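March 27, 2021

Up at seven, coffee, then straight to the hall drawer before I could find something else to do. I have been putting off the bags and purses since Christmas. Everything came out onto the bed: keys for doors I don't recognize, a luggage strap, two pairs of sunglasses with one good pair between them, and the zip pouch I took to Loltia and never unpacked. It still had a bus ticket in it and a 1000 note folded very small. I put the note in the kitchen jar.

The brown purse is finished. The lining has come away along the bottom and coins slide down inside it. I shook it until nothing else fell out and put it in the bin. The gray one only needs the zipper waxed, and I did that with a candle end. It runs fine now.

Patricio Herrera called at ten about the shelves. He can bring them in June but not before, so the boxes stay in the hallway until then. I told him that was all right. It isn't really, but I don't have anywhere else to buy them at that price. He wanted 4000 for the pair, delivered, and the shop in Fistholm wanted more than that for one.

After lunch I got on with the newsletter pages for the club. Violeta Aravena had sent her part already, typed up properly for once, with the headings where they should be. Mine was still in pencil. I typed for an hour and put the page together in the order we agreed on. 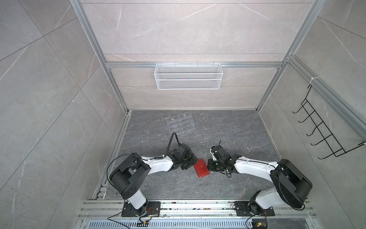
Andier Small Goods and Mending Club

My column came out shorter than planned. I wrote about small red things first, wallets and flat cases, as red shows every scuff and people keep asking what to do about it. My advice is the same as it was last year: empty it, wipe it with a cloth that is barely damp, leave it open overnight away from the heater, and only then put anything on it. Test on the inside of the flap. I left out the part about shoe polish. Violeta is against it and I didn't feel like going over that again by email.

Then a paragraph on what to take out of a wallet. I did mine while I was writing it, so at least I follow my own instructions. Out went the receipts, an expired library card, and a loyalty card from Zúñiga with one stamp on it. In stayed the bank card, the health card, and the claim ticket for my watch, number 2738. I have to pick that up before they close for the holiday. I copied the number here so that I have it twice.

Sent everything to Violeta at half past four. She wrote back that the text was fine and that I had spelled "leather" wrong in the heading. Fixed it and sent it again.

Walked to the store for bread and candles. Windy, and the sidewalk by the school is still dug up, so I went the long way. Met no one I knew.

Soup for supper. The drawer closes all the way now, and the keys are in an envelope marked "unknown" on top of the fridge. I will try them on the cellar and the bike shed tomorrow, and whatever doesn't fit can go. Need to call my sister, buy thread, and ask Patricio whether the price includes the brackets.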